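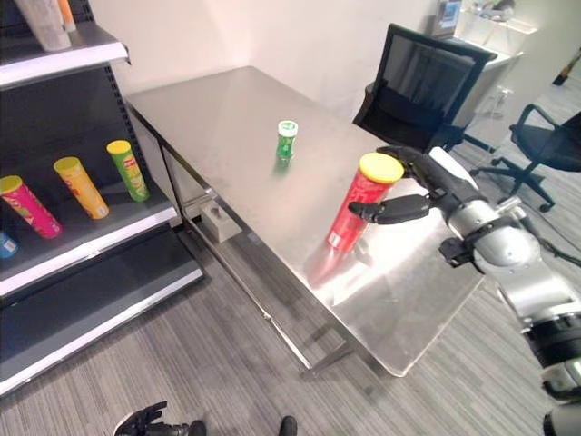
Kamran Talpur wrote in after the January piece to ask why anyone would pay for a rulebook when the robot maker already sends one, and whether I had ever met a person who read either. Fair questions. I've now had the Floda Bench Practice Pack for long enough to answer the first one, and the second I'd rather leave alone.

Floda Bench Practice Pack, second edition
Reviewed 2026-02-28
Price paid: £100, plus postage

What's in the box

A ring binder, a roll of floor tape, a pad of log sheets, a laminated card to hang by the stop button, and a set of table stickers marking "reach", "rest" and "hands off". The tape is decent. It lifts off carpet tiles without leaving a grey fuzz behind, and I can't say that of the stuff we had before. The binder is the kind that bites your fingers.

The binder is what you're paying for. It covers small benches where an arm with a fingered hand picks up shop goods and puts them down again: cans, tubes, tubs, small bottles. Floda calls it a code of practice. It isn't a standard and nobody can certify you against it, though the wording on the box gets very close to suggesting that somebody might. The small print inside the front cover says that following the pack does not replace your own risk assessment. Please read that page first, because the box will have put you in a different mood.

The good bits

Section 2, on what goes near the table, is the best thing in it. The rule is blunt: if a chair can be rolled into the arm's reach, treat it as being in the arm's reach. Look at how most benches are set up, with an office chair pushed right up against the table edge and another one on castors close by, and you'll see why it needs writing down. People tape a neat line on the floor and then leave their seat on the wrong side of it. I've done it. The pack wants chairs parked outside the line before the arm is powered, every time, and it puts a box for this on the log sheet.

I also liked the page on surfaces. Brushed steel wipes clean and takes knocks, so everyone likes it, but it throws back the light and it gives you a coloured smear of whatever is standing on it. Floda asks you to note the lighting and the state of the tabletop at the start of each session, smudges included. Dull job. Worth doing, if you ever want to compare two sessions and know what you're comparing.

Then there's a short rule about lids. A can with a plastic lid should be gripped on the body, below the lid, with no finger bearing on the rim. A red can with the fingers pressed just under a yellow lid would pass on that page, as far as I can read it. What the page doesn't tell you is how far below is far enough. "Clear of the lid" is all you get, and two people at my bench read it differently on the first afternoon.

The less good bits

Section 4 is where I lost patience. It deals with "acceptable tilt", meaning how far from upright a can may lean while it's being held or set down. You would expect a number, or a range, or even a drawing. You get the phrase "minor tilt consistent with a controlled grasp". A slightly leaning can is fine, then, provided you've already decided the grasp was controlled, and the tilt was presumably what you were checking. I rang the help line and spoke to a pleasant man who read me the same sentence.

The shelf rules have a similar trouble. Goods should be stored "in a consistent presentation". Cans lying on their sides with their lids all facing the same way would seem to meet that, and so would cans standing up in a row, and the pack never says which is the better habit or what changes when you go from one to the other. If your arm has to take a can that's lying down and stand it on a table, that's the harder half of the job and I'd have liked a page on it. There are, on the other hand, several pages on filling in the log sheet.

About that log. Floda recommends 1,000 recorded handlings before you call a routine "settled". No reason is given for that figure. No source either. It might be perfectly sensible, but a round number with nothing behind it is a guess in a smart jacket, and I'd treat it as one. Elvia Beltrán, who lent me her marked-up copy, has written "says who?" beside it in pencil, and I have nothing to add.

How it compares

Ostora sells a thinner pack for less. The stickers peel and the tape is useless on carpet, but its section on stopping the arm is far clearer: who may press the button (anyone), who may restart (the person who walked round the table and looked), what gets written down. Floda spreads the same advice over different chapters and buries the walk-round in an appendix. I copied Ostora's version on to the back of Floda's laminated card and that's what hangs by our bench.

Brinholm's offering is a subscription and I gave up at the sign-up page, which wanted to know the size of my organisation before it would show me a contents list.

Should you buy it?

If you have a bench and no written rules at all, maybe. The chair rule and the surface notes have changed what we do at ours, and I would keep them if I threw the rest away. If you already have a risk assessment that a competent person has been through, you'll find little in here that's new and a fair amount that's woolly.

Back to Kamran's question, then. The maker's manual tells you about the arm. It won't tell you about the chair or the table, or how the cans ought to sit on the shelf. Floda at least tries to. I'd want a third edition with a figure for tilt, a proper page on picking up things that are lying down, and an explanation for that 1,000 before I'd say it was worth the full price.

Tape: good
Binder text: patchy
Log sheets: fine, photocopy them before you run out
Laminated card: use the back
Overall: 2 out of 4

Comments

Hilkka Väisänen
We use the stickers and nothing else. The "rest" one went on the wrong end of the table and has stayed there. Does the second edition still say to tape under the table as well? It made no sense to me in the first.

Reply from the reviewer
It does, page after the chairs. The idea is to keep stored things out from between the legs. I skipped it and probably shouldn't have.

Arash Tehrani
The tilt wording is the same in the first edition, word for word. I asked them about it then and was told it was under review.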